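Midea countertop microwave, cream, Chinese panel - four months in

I bought this one secondhand from Dragica Ristić, who was moving out of the apartment upstairs and didn't want to carry it down to the truck. She asked for 63 dollars and I paid it. It replaced an Ivik that had started tripping the breaker every time I made oatmeal.

I don't read Chinese, so the panel was my main worry. I got by with the translation app on my phone and a strip of masking tape for the first week, then took the tape off. Three of the time keys are marked 10, 1 and 5, and those cover nearly everything I do. Leftover rice is one press of the 1 and a press of the 10. The presets I have used twice. One of them made popcorn, fairly well.

Door shut, then door open:
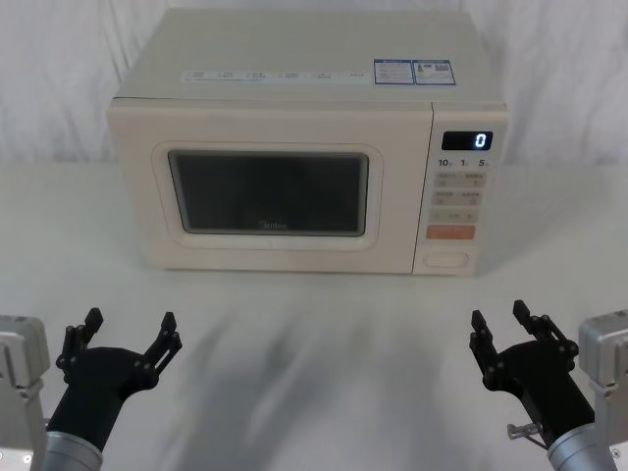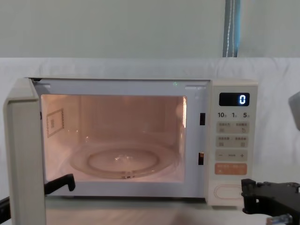
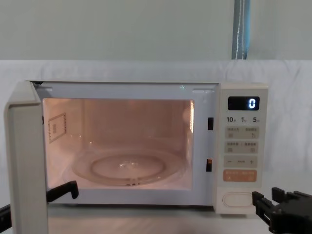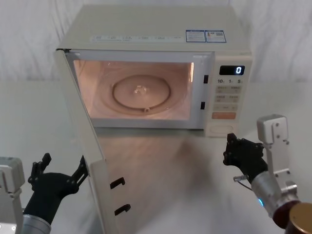

The door swings to the left, so think about where you plan to put it. My first spot was in the corner with a wall on the left side, and I couldn't get a dinner plate out without tilting it. I moved it down the counter next to the toaster and the problem went away. If your only free spot is a left-hand corner, I would look at something else.

Cleaning is easy enough. The turntable lifts out and goes in the dishwasher. I wipe the inside with a damp cloth on Friday and do the ring under the plate when it starts to squeak. Tomato sauce left a faint stain on the back wall that I haven't been able to shift. The light color shows fingerprints less than I expected, but coffee drips show right away.

Heating is decent. Soup comes out even if I stir it once. Frozen burritos are still cold in the middle unless I drop the power and give them 6 minutes, and the Ivik had the same trouble. Defrosting ground beef cooks the edges a little. My sister's Cordero does that better, but she paid 113 dollars for hers.

Noise is average. The fan keeps going for a short while after the food is done. The beep is loud and I have not found a way to turn it off, so anyone eating late in a small apartment should know about that.

Two complaints. The key labels are small, and in my kitchen in the evening I lean in to read them. And I never got a manual. The one I found online was for a different model with a dial.

I'd buy it again at the price I paid. New, with shipping and no instructions in English, I'd probably go with the Cordero. Four stars.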